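# Why Does Cloth Crumple?

Drop a plate on the table and it stays plate-shaped (or becomes several smaller shapes, and you get sent to your room). Drop a cloth on the table and you get a mountain range. Drop it again and you get a different mountain range. You could do this all afternoon and never get the same one twice, although somebody would probably ask you to set the table at some point.

So what is going on in there?

## It starts with threads

Most of the cloth in a kitchen is woven. That means it is made of two sets of threads. One set goes up and down, and the other set goes side to side, over and under, over and under, like a very patient basket. The up-and-down threads are called the **warp**. The side-to-side threads are called the **weft**. If you mix them up, you are in good company, and a lot of the company is grown up.

Find a dish towel that nobody is using and look at it very closely. A magnifying glass helps. You should be able to see the tiny crossings.

Now pull it gently along the threads, from the top edge to the bottom edge. It hardly stretches. Next, pull it from one corner to the opposite corner. Suddenly it goes stretchy and a bit saggy, as if it had been waiting for you to ask. Between the threads there are tiny gaps, and when you pull on the slant, the little squares lean over and turn into diamonds. That slanted direction is called the **bias**.

A sheet of paper has no little squares that can lean. Try pulling it from corner to corner and it either stays put or rips.

## Good at bending, bad at standing

Threads are thin, and thin things bend easily. A thick rope is harder to bend than a piece of sewing thread, even if both are made of cotton. A cloth is a great many thin threads side by side, so it bends almost anywhere you like. It also bends in plenty of places you don't like.

When you let go of a cloth, gravity pulls every part of it down. The parts that touch the table first stop. The rest keeps coming, lands on top of the first parts, and has to go somewhere. It slides, it folds over, it makes a hump. The humps can hold themselves up a little, since even soft cloth is slightly stiff, and rubbing between the layers keeps them from sliding flat. Scientists call that rubbing **friction**. You can call it that too, if you want to sound expensive.
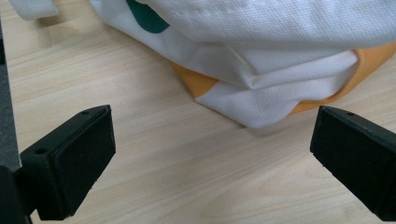 A tiny change at the start makes a big change at the end. Perhaps you let go with your left hand a moment before your right. Perhaps one corner was already tucked under. The first fold pushes the second fold, which pushes the third, and by the time the cloth has settled, your small mistake has become the whole landscape.

## What's a crease, then?

A fold and a crease are not quite the same. A fold is a bend that opens up again when you shake the cloth out. A crease is a bend that has decided to stay.

Cotton is made mostly of something called **cellulose**, which comes from plants. Cellulose is built from long chains, far too small to see, and the chains hold on to each other. Bend the cloth hard, leave it under something heavy, and some of the chains let go and grab hold in a new place. Now the cloth "remembers" the bend. It does not remember your birthday, or where it left its matching napkin.

Water helps the chains let go, and heat helps too. That's how a steam iron works: steam loosens things up, the weight presses the cloth flat, and as it cools and dries the chains hold on again in their new, flat positions. It is also how a damp towel left in a ball at the bottom of a gym bag becomes a dry towel in the shape of a ball.

Wool is much better at springing back. Its fibers have a natural curl to them, so they behave a little like springs. Sheep spend very little time ironing.

## Try it: the Great Crumple Test

You will need:

- a cotton napkin or dish towel
- a sheet of paper
- something knitted, such as an old sock (a clean one, please)
- a heavy book
- a clear table

1. Drop each thing onto the table from the height of your chin. Draw the shape it makes. Do this 3 times for each thing.
2. Compare your drawings. Which thing made nearly the same shape every time? Which one never did?
3. Scrunch each thing into a ball and put it under the book. Leave it there until after dinner.
4. Take the book away, shake everything out once, and lay it flat. Which one has the most creases?

The sock usually wins the smoothness prize. Knitted cloth is made of loops instead of straight threads, and loops can stretch and slide back to where they were. The paper usually comes last. It will never be the same again, so don't use your homework.

If you have time, sprinkle a few drops of water on the cotton before you put it under the book, and see if that changes anything.

## How to beat the mountain range

There is a trick to flattening a crumpled cloth, and it is not patting the middle. Patting the middle just moves the humps around. Find two corners that share an edge, one for each hand. Lift the cloth until it hangs, and let gravity do the job it was doing anyway. Give it a shake. Then lower the bottom edge to the table first and walk your hands toward you as the rest comes down.

If you can't find a corner, find any edge and slide your fingers along it until you get to one. Most cloths have four. Round tablecloths have none, and there you are on your own.

*Written by Eleni Shehu*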